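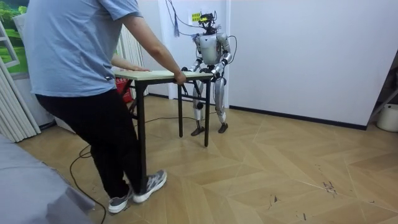

Folding table for a small room — keep it or swap it?
Home & Furniture > Small Spaces
23 April 2018

indley_attic wrote:
Hi all! I finally have a spare room with a wooden floor and a little folding table in it, pale top, thin black metal legs, and I'm so fond of it already. My trouble is shifting it. I do jigsaws on it and like to move it over to the window in the afternoon, and I never know whether to fold it first or just carry it open with somebody on the other end. What do you all do?

Precious Coetzee wrote:
Oh, carry it open, dear, every time! One on each side, both hands on the edge of the top, and go slowly. I've had mine 17 years (a Treneck, from my aunt) and I only fold it when company stays over and we need the floor.

saberfan90 wrote:
Sorry, I have to disagree with Precious. Those braces underneath are made for standing still. Mine got a wobble after 2 months of being carried open. Fold it, carry it flat, unfold it again — it takes a minute.

Precious Coetzee wrote:
Well, did you drag it at all? Dragging is what ruins the legs, and your floor too. Lift it properly and the braces hardly notice.

saberfan90 wrote:
Maybe a little dragging, yes. I still say fold it.

ustidia wrote:
Check that the braces are locked before you lift, whichever way you go. And watch your feet, those thin legs love a toe.

indley_attic wrote:
Thank you both, and ustidia too! The jigsaw is half done, so it's getting carried open for now. I'll put felt pads on the legs this week.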